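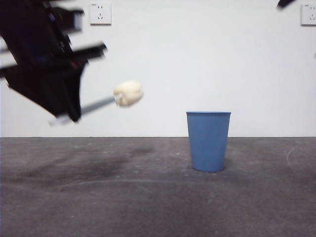 Wanted: someone to help me run the bakery counter in Badport

Hello! I run a small bakery on the harbour road in Badport, and I'm looking for a counter assistant for 4 mornings a week. It used to be just me and the oven, but then I took on the cafe orders from Skaltulport as well and now I can't serve and bake at the same time (I've tried, and the scones suffered).

What you'd be doing

Mostly serving, wrapping, taking phone orders and keeping the till straight. There's a van run to Skaltulport on 2 of the mornings, so a driving licence would be lovely, but do write even if you haven't got one – we can swap things about. On a busy morning we sell 143 rolls before ten, so you'll need to be happy on your feet and fairly cheerful with people who haven't had their coffee yet.

Hours and pay

We open at seven and you'd finish at noon. I pay a bit above the going rate for shop work round here, and I'll give you the exact figure when we speak. You get your lunch, plus whatever bread is left over. I close for a fortnight every September and that's paid too.

Who I'm after

I don't mind whether you've worked in a shop before. I'd sooner have someone who likes a chat and turns up on time! You will need to lift flour sacks now and then, and the back step is steep.

How to apply

Drop a note through the door of MacAulay Bakery, or leave one at the Burnano tea rooms and they'll pass it on. Tell me a little about yourself and which mornings suit you. Please get it to me by 11/4/24.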